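Speaker notes: Winter clothing drives in small towns
Community services evening, Ostard hall
2021-09-21

Slide 1. Title

Thank the hall for having us. Mention tea is at the back and the talk runs 20 minutes, with questions after.

Slide 2. Where we started

Our first drive was in Jaber, in May, before the cold had properly set in. We put one bin outside the chemist and hoped for the best. We got 500 items in the first fortnight and had nowhere to store them. Most of it was adult jumpers. Very little was for heads, hands or feet, and those were the things people asked us for.

Slide 3. Small items

Ask for hats, gloves and socks by name on the poster. "Warm clothing" gets you coats. Coats are welcome, but they take up the rack space and we always have a few left over in spring.

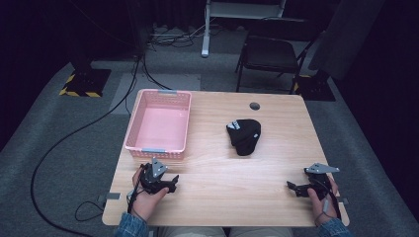

Black knit beanie and pink basket on a wooden table.

Keep small items apart from the start. When they go in the same bags as the coats they end up in sleeves and pockets, and we've found gloves months later. Pair the gloves with a peg. Don't tape them, the tape pulls the wool.

Slide 4. Sorting

Pause here and ask who has run a drive before.

We sort by size first, then by type. We did it the other way for the first year and had to go through everything twice. Anything with a hole goes to the mending group at Stultar. Anything stained goes to rags. If you wouldn't hand it to your neighbour, don't hand it to a stranger. 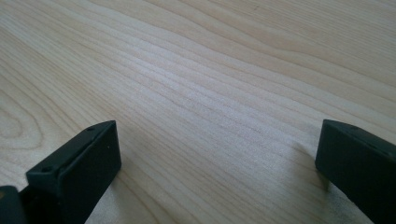
Washing is the part people underestimate. Wool needs a cool cycle and flat drying, and in winter that takes up a lot of floor. The laundromat in Ostard gives us its two big machines after closing. We pay for the powder. If your town hasn't got a laundromat, ask the footy club, they usually have a decent machine and it's idle for half the week.

Slide 5. Handing out

No forms. We tried a sign-in sheet and numbers dropped straight away. Now we set up racks beside the Atex food pantry and people take what they need. Last season 1,902 items went out over 14 mornings. Put a mirror up if you can get one.

Slide 6. What we'd change

Start collecting earlier. Book storage before printing the posters. Set a closing date for donations and stick to it, otherwise bags turn up on the step all through summer.

Leave the contact slide up during questions. Spare posters are on the chair by the door.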